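Giorgia Bortolotti
2026-04-04

OK I have a new favorite car part and it's the license plate bracket. Yes, the plastic thing behind the plate. Small thread!

14 comments 38 shares

Background: we've been setting up the parts area at Brillumico, next to the demo car, and I got put on small exterior pieces. I wanted mirrors. Benedetta Zuccaro got mirrors. I sulked for one coffee and then I opened the first bracket and forgot all about mirrors.

3 comments 2 shares

You think it's a flat rectangle, right? Pick one up! There's a rim all the way around so the plate sits inside it, and the panel is full of cutouts and little screw holes. I've been driving for years with one of these bolted to my bumper and never once looked at it.

6 comments 5 shares

The holes are what got me. Plates come in different sizes depending on where you live, and bumpers curve in all kinds of ways, so a lot of brackets have more holes than you'll ever use. The first one I ever put on, I used the wrong pair and the plate sat crooked all of August. My sister still brings it up.

9 comments 4 shares

If you're putting one on at home: do a dry fit first. Hold it up, step back, walk to the other side of the driveway, look again. Painter's tape is great for marking the center. And start all the screws by hand before you tighten any of them, or the last one never wants to line up (ask me how I know).

11 comments 27 shares

Also please don't crank the screws down. Snug is fine! Plastic around a screw hole will crack on a cold morning if you go at it like a wheel nut. Rosalba Cirillo lost two that way and now keeps a stubby screwdriver in her glove box just for plates.

8 comments 12 shares

Now the shelf. I LOVE this shelf. Bright blue steel, shiny on top, slotted posts, and black plastic shows up on it so well. We had everything in gray bins before and every black part looked like every other black part. Assunta Marras picked the blue and I take back what I said about it.

5 comments 3 shares

One thing I'm still deciding is whether brackets should lie flat or stand on edge. Flat, you see the whole shape right away, holes and all. On edge you fit way more of them. I'm team flat for the top shelf and I will be defending that at lunch.

17 comments 1 share

Couple of photos from over there:
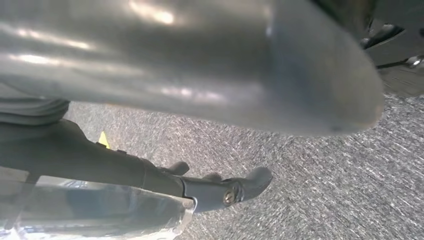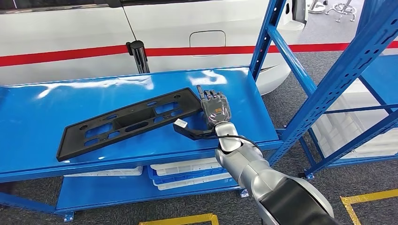
Second photo: plate bracket on the blue top shelf, white car with the red stripe behind it.

22 comments 31 shares

Mud flaps are next on my list and I already have opinions. If you've got a bracket that fits a really curvy bumper, send me a picture of the back side!

7 comments 2 shares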